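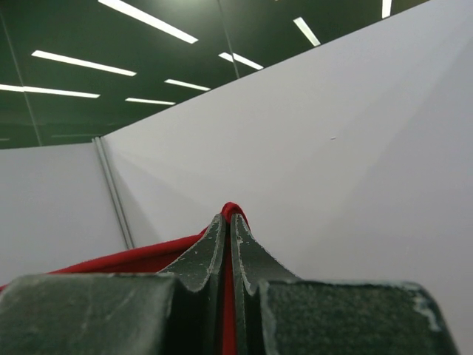
The Okine cell is a single-arm robotic workstation for handling cloth, operated by the textile automation group at Nurnidside. It consists of a six-axis arm, a two-finger parallel gripper, a wrist camera, a work table and a control cabinet, enclosed by partition panels. The cell is used to pick up, unfold, lay flat and stack small pieces of fabric. The name refers to the cell as a whole; the arm itself is a general-purpose unit and is not specific to it.

The setup procedure, the maintenance schedule and most of the spare parts drawings were written by Siriporn Srithong. The current calibration routine is the work of Kuldeep Nautiyal, who replaced an earlier manual method.

Contents
1 Layout
2 Gripper
2.1 Fingertips
2.2 Coating
3 Wrist camera
4 Setup
5 Calibration
6 Routine care
7 Fingertip replacement
8 Known faults
9 Service record
10 See also

Layout

The arm is bolted to a steel pedestal at one side of the table. The pedestal is leveled with four jacking screws and locked with nuts. The table is separate from the pedestal, so that vibration from a fast move does not reach the cloth. Plain white panels stand around the work area and give the wrist camera an even background. Colored or printed panels were tried in the first version of the cell and were dropped after the cloth detector confused them with the work.

Lighting is from the room fixtures only. Ring lights on the wrist were removed at an early stage, as they produced bright spots on satin and other shiny fabrics.

The control cabinet holds the arm controller, the gripper driver, a safety relay and the cell computer. The emergency stop circuit has two channels and opens both the arm supply and the gripper supply. When the gripper loses power it keeps its position, and a cloth held at that moment stays held until the fingers are opened by hand.

Gripper

The gripper is an Irow electric parallel type. Both fingers are driven by one motor through a rack and pinion, so they move by equal amounts and always meet at the same point. Finger position is read by an encoder on the motor shaft. There is no force sensor in the fingers. Grip force is estimated from motor current, and the estimate is poor at low speed, where friction in the slides is large compared with the load.

Each finger has a broad, flat base and a tapering tip. The base carries the mounting screws. The tip is narrow enough to enter a fold of cloth and pinch a single layer or a small gathered peak.

Fingertips

The flanks of the tips curve inward. This shape lets fabric fall away on either side of the pinch and leaves more room next to the point than a straight wedge would. The inner faces are flat. Ribbed inner faces were tested and gave a firmer hold on denim, but they left marks on thin knits and caught loose threads.

The points must meet without offset. A difference in height between them, even a small one, causes the cloth to roll around the lower point when the fingers close. The usual result is a grip that holds during the lift and slips during the first sideways move.

Coating

The fingers have a dark, matte coating that reduces glare in the camera image. The coating wears first along the edges of the tips and at the outer corners of the bases. Bare edges appear as light lines, and chips as small pale flecks. Wear of this kind has no measured effect on grip, and fingers are kept in use until one of the limits given under Fingertip replacement is reached.

Flaking is treated differently. If the coating lifts at the inner face, the loose edge can snag fibers, and the finger is taken out of service the same day.

Wrist camera

The camera is fixed to the wrist and moves with the gripper, so the fingers hold a constant place in its view. This is used as a quick check: if the fingers appear shifted from the stored reference image, either the camera bracket or a finger has moved. The check runs each time the cell is started.

Exposure and white balance are locked. With automatic exposure, ceiling lights entering the view during a tilted move caused the picture to darken, and the outline of dark cloth was lost. The locked values are set with the room lights on and the arm at the home position.

Setup

The cell is set up in a fixed order after any move, or after the arm has been taken off its pedestal.

1. Level the pedestal. Tighten the lock nuts and check the level again.
2. Mount the arm and torque the base bolts in a cross pattern.
3. Fit the gripper to the tool flange with the locating pin in place. Do not force the pin.
4. Route the gripper and camera cables along the forearm. Leave enough slack at the wrist for a full turn in both directions.
5. Connect the supplies. Test the emergency stop before enabling the arm.
6. Enter the tool mass and center of gravity in the controller.
7. Home the gripper with nothing between the fingers.
8. Position the table and panels. Mark the table feet on the floor with tape.
9. Run the calibration routine.
10. Run the acceptance test with the standard cloth set.

Step 6 is the one most often missed. With the wrong tool mass the arm still moves, but collision detection trips at random during fast moves, and the fault is easily mistaken for a cable problem.

The acceptance test consists of 14 pick-and-lay cycles using cotton, fleece and satin. Every cycle must finish without a dropped cloth. A single drop fails the test, and the calibration is then repeated before any other part is adjusted.

Calibration

Calibration relates the camera to the flange and the flange to the table. A flat target board is placed on the table and the arm moves through a stored list of poses, taking one image at each. The Rastogi package, which also runs the cell's motion programs, computes both transforms from the images and reports the remaining error.

Before Nautiyal's routine came into use, the operator guided a pointed rod to marks on the table and typed in the readings. Results varied between operators, and the tip of the rod was often bent. The rod is still kept in the cabinet and is used when the camera has failed.

Calibration is required after a change of fingers, camera or bracket, after a collision, and after any work on the pedestal. It is not required after a change of panels.

Table height is checked separately. The closed fingers are lowered slowly onto a gauge block until motor current in the arm rises, and the height is stored. An error in this value has one of two effects. If the stored height is too low, the tips press into the table surface. If it is too high, they close above the cloth and pick up nothing.

Routine care

At the start of each working day the tips are wiped with a lint-free cloth and a little alcohol. The slot between the fingers is inspected for trapped fibers, which can hold the tips slightly apart and shift the zero position. Compressed air is not used on the gripper, as it drives lint into the slides.

Once a week the finger screws are checked with a torque wrench and the cables are inspected where they pass the wrist. The gripper slides are cleaned and given a thin film of grease in June and again at the end of the year. Too much grease collects lint and forms a paste that can stall the motor.

The panels are dusted as needed. Scuffs low on the panels are painted over when the cloth detector begins to report them as objects.

Fingertip replacement

Fingers are replaced in pairs, even if only one is damaged. Replacement is due when any of the following is found:

the points no longer meet, and adjustment does not correct them
light is visible between the closed inner faces
the coating is lifting at an inner face
a tip is cracked or bent
the pair has completed 3,000 cycles since inspection under a magnifier, and no new inspection can be done

To replace a pair, the gripper is opened fully and the supply is switched off at the cabinet. The screws are removed from the left finger first. Old screws are discarded. The new finger is seated against its shoulder, and the screws are started by hand and tightened evenly. The right finger follows in the same way. The supply is restored, and the gripper is closed at low speed onto a strip of thin paper. The paper should be held along the full length of the inner faces and should tear before it slides out.

Known faults

Drift of the zero position. Usually caused by lint between the tips during homing. Clean and home again.

Double pick. Two layers are lifted in place of one. Common with fleece. Reducing the closing depth helps; reducing the force does not.

Cloth stays on one finger after release. Seen with synthetic fabrics in dry weather. The program adds a short shake after opening, and the grounding strap on the flange should be checked.

Gripper stalls while opening. Usually grease or lint in the slides. If cleaning has no effect, the driver board is replaced.

Loss of camera image during wrist rotation. Caused by a worn connector at the camera end. The cable is replaced as a whole.

Service record

The log was moved from paper to the cell computer on Nov 10, 2021. The first pair of fingers listed there was removed after 2,923 cycles because of a bent tip. The second was removed after 644 cycles, following a collision with the table edge. The collision was traced to a table height that had been stored with the wrong sign. The entry screen now rejects negative values.

See also

Cloth handling
Hand-eye calibration
Parallel gripper
Tool center point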